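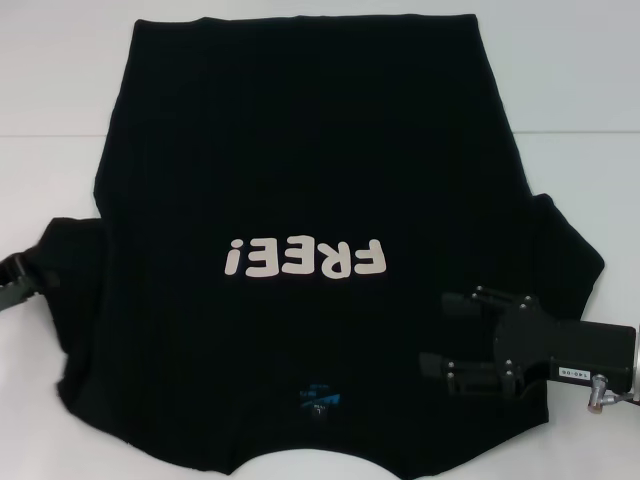
I love laundry-folding robots, and I want to spend this page praising the most useful thing one has done all year, which was to fail. On 6 December 2025 the two-armed folder at Pandholm stopped halfway through a run of 50 folds. It had managed 39. On the next one the left gripper reported that it was holding cloth, the right one agreed, and the arms went through the whole fold with one of them carrying nothing at all!

Cundon, who supply the software, called it a "missed grasp" and suggested a retry. I think that undersells it. A missed grasp is ordinary, and black cotton on a white table will give you plenty. A machine that believes its own miss is a safety matter, and a fascinating one. 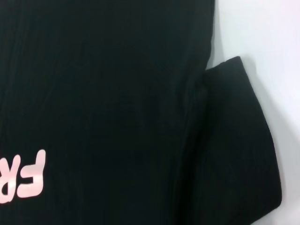
Wing-sze Tam wrote to me that I was making a drama out of a T-shirt. No one gets hurt by a bad fold, she said, and if we stop the line for every false reading we shall never finish a basket.

Fair enough, and I do like finished baskets. But the same signal that says "I have the shoulder seam" is the one that decides how hard to pull and how fast to swing. If it can be wrong about cotton, it can be wrong about a cuff with a wrist in it.
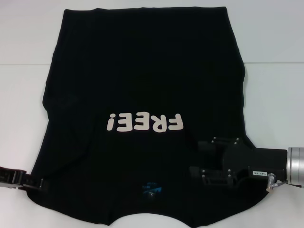
And the fix is so pleasing. Yu's proposal is to make the arms tug, very gently, for two seconds before they lift, and to compare what the fingers feel with what the wrist camera sees. If the two disagree, everything stops and a person comes over. It costs time on every fold (nearly 6 minutes over a full run), and I would pay it gladly.

What I wouldn't do is hide the stop. The Mornine trial in March logged its faults as "pauses", and you could read the whole report without learning why a single one happened.
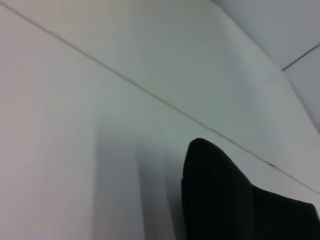

What I'd like to see next

Publish the failed folds alongside the good ones, with the gripper readings. Let the tug test be switched on from the start, and make it awkward to switch off. Then run the 50 again with the same shirts, please, and invite me. I'll bring the biscuits and cheer for every stop.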